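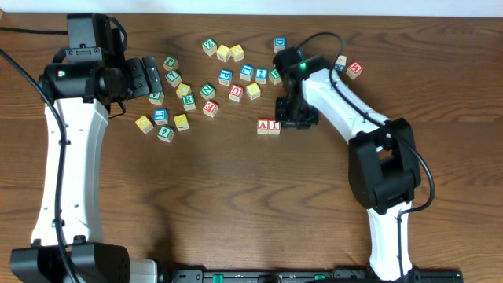

4.3 Comparing two grippers with the block test

Home | Manuals | Dirneo Controller | Section 4 | Downloads | Contact

Use this test when you want to compare a Konex gripper with a Hinrichs gripper on the same pair of arms. The wooden letter blocks are good for this, because the raised letters make the faces uneven.

1. Check that the green light on the wrist is on for both arms. If one is dark, go back to section 4.1.

2. Lead each cable along the outer side of the arm. Leave enough slack at the wrist for a full turn.

3. Spread the blocks between the arms. Put some of them touching each other - a gripper which is good with single blocks can fail with a pair.

4. Set the opening to 44 mm and the closing force to level 5 on both sides.

5. Run the program BLOCKS_94. Each arm makes its picks in turn, never at the same time.

6. Write down every missed pick, and if the fingers held the block by a flat face or by the letter.

CAUTION: Keep your hands off the table while the program runs. Press Stop before you move any block.

Note: The program does not read the letters. It uses only the color and the position.

Note: If the fingers push a block away before closing, lower the approach speed and repeat from step 3.

Text of this section: Shu-fen Chiu, August 12, 2020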